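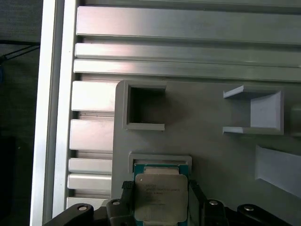

Kalero: Moving a Processor Between a Fixture Plate and a Desktop Socket
Student project report, Tillell Technical College
2025-03-14

1. Summary

Kalero is our term project in the automation course. The task was to have a robot arm take a desktop processor out of a holder, carry it across the bench, and set it down in the open socket of a computer. It also had to do the reverse, from computer to holder. The arm was driven by a person for all the runs in this report. A program that runs the same job without a driver is the second half of the project and is not covered.

We made 25 runs. In 7 of them the chip did not end up seated on the first try. Most of those were problems with the grip, and we had expected the socket to be the hard part.

2. Background

Our course had an older project, Botero, that did sorting with wooden blocks. Blocks are forgiving. They can be held almost anywhere and dropped from a small height. We wanted a part that has to be held by its edges and placed flat, and a processor is a good test of both. The Gündoğdu workshop let us have processors that were already out of service, so a scratched one would not cost anybody money.

We started planning in December and spent the first weeks only on the bench layout.

3. Bench layout

The bench top is aluminum profile with long slots. The computer lies on its side with the panel off, so the socket faces up. The fixture plate is next to it. We moved the two closer together after the first week, when the arm had to reach so far that it slowed down near the end of its travel.

The fixture plate is 3D printed in gray. It has pockets and raised holders in several shapes, made for different computer parts. For this job we only used the rectangular slots. We printed the plate 4 times before the chip would go in and come out without sticking. The first version had a rim that was too tall, and the fingers hit it before the chip was down. The second was too loose. The third was fine in size but warped at one corner – our fault for taking it off the printer too early.

The path from plate to computer is short. The chip is lifted clear of the plate, moved sideways, and brought in over the board. 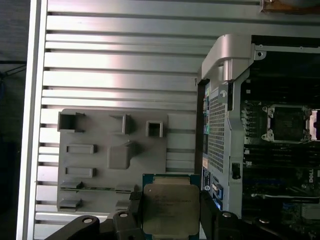

4. The gripper

The gripper has two black fingers that close on the left and right edges of the chip. With bare fingers the chip slid when it touched anything, so we added pads at the tips.

Closing force took the longest to set. If it was too low, the chip tilted as soon as it touched the rim of the slot. If it was too high, the chip popped upward as the fingers closed. We ended up with a setting near the low end and a slower close.

The wrist camera looks along the fingers, which helps with left and right alignment. It is much less help with depth. From that view a chip just above the slot looks nearly the same as a chip resting in it. Drivers learned to check the fixed camera before they opened the fingers.

5. The computer

We chose a full tower over a bare board on purpose. The case walls, the drive cage and the cables limit where the gripper can go, and a real repair job would have the same limits. The cooler was taken off before the runs. The retention bracket and its lever stayed on the board.

The drive cage stands high on one side of the case, so we never brought the arm in from there. The power cables were also a worry, as one of them could catch on a linkage. We pushed them down toward the drive bays before each session. 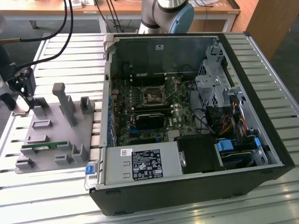

6. Procedure

Each run followed the same steps.

1. Put the chip in its slot on the plate with the marked corner in the correct position.
2. Bring the gripper over the slot and lower it until the pads are level with the edges of the chip.
3. Close slowly and lift.
4. Move over the socket and stop. Check both cameras.
5. Lower the chip until it touches, then open the fingers.
6. Look at the chip by eye before going on.
7. Pick the chip up again and return it to the plate.

Work with the socket lever was done by hand. We tried it with the gripper on 3 runs that are not part of the count, and dropped the idea for this term.

7. Results

The return trip to the plate went better than the trip to the socket. The slot has a raised rim with a little slack in it, and a chip that is slightly off will usually settle. The socket has no slack to speak of. A chip that was turned even slightly in the fingers sat on the edge of the socket and had to be lifted again.
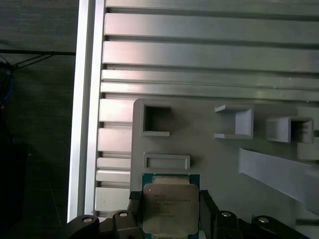

Figure 1. Processor held by its edges, below the rectangular slot on the fixture plate.

Drivers improved quickly. Most of the failed runs were early ones, and the later failures came mainly from rushing step 3. One chip was dropped on the bench top and was not used again.

8. Next steps

The next version of the plate will have a slight taper inside the slot, so that the chip always starts out square to the fingers. We also want a force reading on the screen during step 5 – at the moment the driver guesses. After that we will begin on the program, starting with the return trip to the plate.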